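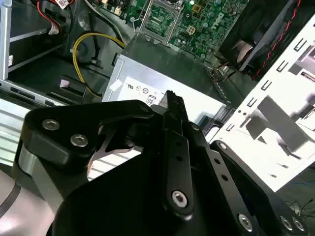 *Fig. 1 — The power supply and its label*

**Before you start.** Welcome to the Mukley refresh guide, and thank you for giving an old desktop a bit more life! Shut down, unplug, and allow yourself 20 unhurried minutes.

1. Lay the tower on its side, open side up, and fold back your sleeves. 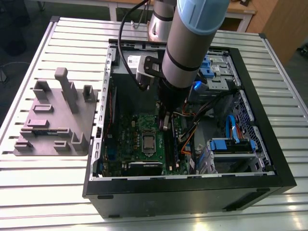
*Fig. 2 — Tower on its side, side panel off*

2. Have a good look at the cables before you move any — a quick sketch is well worth the bother.

> **Caution:** Never open the power supply itself. 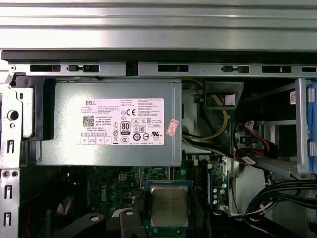 Kiều Hoàng wrote to us that she labels both ends of every cable with masking tape, and wouldn't go back to guessing.

3. Release the lever and lift the processor straight up.

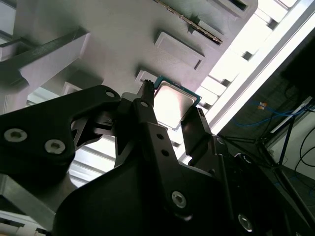
Handling the processor is easier than people fear, so take your time. Hold it by the edges, with the metal cover pinched by nothing at all, much as the one shown is gripped at its edge, and set it down on a clean tray.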